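Tema 4. Buenas prácticas de agarre en recipientes rígidos

Antes de cada serie se revisa el estado de los dedos de la pinza. El desgaste superficial se anota en la hoja; si hay grietas o juego lateral, se cambia el par completo. En la célula Watero la revisión toca cada 300 ciclos.

Las bandejas se toman por la pared, con un dedo a cada lado del borde y lejos de las esquinas.
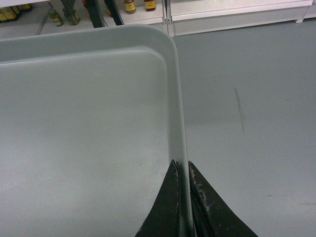 La fuerza de cierre se fija antes de levantar y no se modifica con la carga en el aire. Velocidad máxima con personal cerca: 81 mm/s.

Para el jueves: leer el procedimiento Kolon, apartados 2 y 3.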